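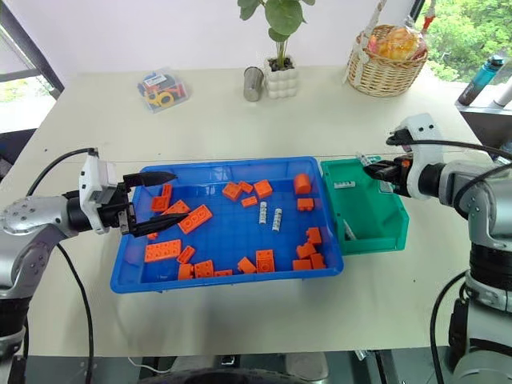
I'd been told to wear something warm, and I'm glad I listened. The unit Cullska rents is on the cold side of a trading estate, and the heating gets switched on when the first person arrives, which on the morning I visited was me and the woman I'd come to interview. She runs the sessions there. She asked me to leave her name out, mostly so her mum can't send the article to everyone she's ever met, so I have.

Her job is to produce examples. Cullska builds software that learns to sort small parts with two arms, and before it can learn anything somebody has to show it how, over and over. "People hear 'training data' and think of something huge that gets hoovered up off the internet," she said, making tea. "Ours gets made by hand. Somebody sits down, moves the arms, finishes the job, saves it, tips the bits back in and goes again."

The bits, when I visited, were orange toy bricks in a blue tray, with a couple of white threaded parts lying in among them and a green bin butted up against the side. The task is called Flastik, after nothing at all as far as I could find out. White things go in the green bin, orange things stay put. I said it sounded easy. She gave me the look I deserved.

"It's easy for your fingers. You've got skin! You can feel when something's about to roll. With two stiff black fingers you have to come in at the right angle, and if there's a brick leaning on the thing you want, you need to decide whether to nudge it or go round. That decision is what we're after. The picking up is almost the boring part."

So how many of those decisions does it take? When I visited they had 3539 saved runs of Flastik, of which 500 had been set aside and kept away from the learning side altogether, for checking against later. She's quite fierce about those. Someone once asked to borrow a few to pad out a thin week and she still brings it up.

I wanted to know about the clutter. There's a steel cup on the table, a plant in a round white pot, a basket with a bag of bread in it. I'd half expected a bare white box of a room, all lit the same. "We started like that, back in June," she said. "Then we moved the table closer to the window and the whole thing fell over. It had learned our wall, basically. So now we leave things out and swap them about. The plant does a lot of shifts."

And the bread? "The bread's lunch, some days. It still counts."

The bricks get the same treatment. Between runs she picks the tray up and gives it a shake, and she won't let anyone arrange the pieces by hand, since people are apparently hopeless at being random. We spread things out. We leave nice gaps. "You get new starters making it look like a shop window, and then the model's never seen two bricks jammed together in a corner, and of course that's the first thing it meets."

What surprised me most was how much she likes the bad runs. There's a folder called Kasprzak (the name of the street she lived on when she set it up) for attempts where something slipped or got dropped and the operator had to sort it out. There were 81 in there. "I used to bin them. I thought, well, that's a mess, who'd want to copy that? But the recovery is gold — you've dropped it, now what? If every example goes perfectly, it has no idea what to do once it's in trouble."

She let me have a go. I managed seven runs before my shoulders gave up, and I'd like it on record that I got better, though I also shoved a brick clean across the tray on my second try and said something I won't print. She watched the replay with me afterwards and pointed out that I hesitate before I close the fingers, every single time. "It'd learn that off you," she said. "We had one chap with a little wiggle, he'd do it just before he let go. Took us ages to work out where the wiggle was coming from."

That's why she rotates people now, and why sessions stop after an hour whether or not you feel tired. Tired people cut corners, she says, and the corners go into the data with everything else.

Next up is a task called Festton, with cloth. I asked if she was looking forward to it. She laughed for quite a long time, then went to shake the tray.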